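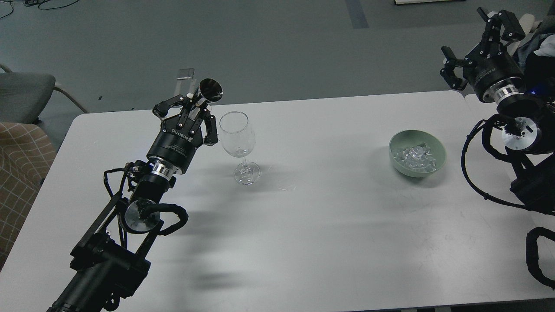
What rate should I record joint positions at for a two-arm setup doing slow tabletop work?

Thirty per second is plenty for slow work. Going higher mostly makes bigger files unless you're doing contact stuff.

ujoshi
Thanks. Follow-up then. I have 138 recorded runs of moving ice into a glass and the left arm lags the right by a noticeable amount on playback. Same model of arm, same firmware, both on the Mernar controller board. Left encoder reads 2,052 at home, right reads 2,055. Is three ticks enough to matter?

lappalainen_j
Three ticks at home is nothing. Lag is a timing problem and you're looking at a position number. Are both arms on one bus?

ujoshi
Separate USB adapters, same hub.

lappalainen_j
Take the hub out. Plug each adapter straight into the machine and record five runs. Don't change anything else.

manju_j
I'd check the cable loops first. If the slack at the wrist is long enough to swing, it drags on the last joint and the arm lags under load. I had this on mine for most of March and blamed software the whole time. Velcro the loop to the link below the joint and leave just enough for full rotation.

lappalainen_j
A dragging cable would give you lag in one joint. He said the arm lags.

manju_j
He said "the left arm lags." People say that when they mean the gripper gets there late. Umesh, which joints?

ujoshi
Plotted it last night. All of them, but the wrist is worse than the others.

manju_j
So could be both.

nghia.p
What are you using to pick up the ice? Two-finger grippers and cubes don't get along in my experience. They melt a little, get slick and shoot out sideways.

ujoshi
Fingers hold a cup and I scoop with that. Direct grabbing worked maybe one try in four.

nghia.p
OK, scooping is better. Put a towel down anyway. Melt water on a table with powered gear on it is asking for trouble, and I'd use plastic instead of a real glass until the lag is fixed.

sneha_a
Disagree on the plastic. A light cup slides when you bump it, so the runs you record don't match the real thing. If he wants it to work with glass he should record with glass and slow the arms down. Thrift store wine glasses cost next to nothing.

nghia.p
Cost isn't my concern. Picking slivers out of a gripper joint is.

sneha_a
Fair. Keep the speed limit low then.

ujoshi
Update, Monday evening. Hub is gone, both adapters direct. The lag is gone on every joint except the left wrist. Shortened the loop there and it's better, not perfect. Of the old runs, 129 have the lag baked in, so I'm dumping those and starting over.

lappalainen_j
Don't dump them. If the offset is constant you can shift the left arm's timestamps and keep them. Check whether it drifts over a run.

ujoshi
Will check. Does anyone have a script for that, or do I write my own?

manju_j
Mine is in the Ninon folder on the shop drive, under timing. It expects one file per arm, so split yours first.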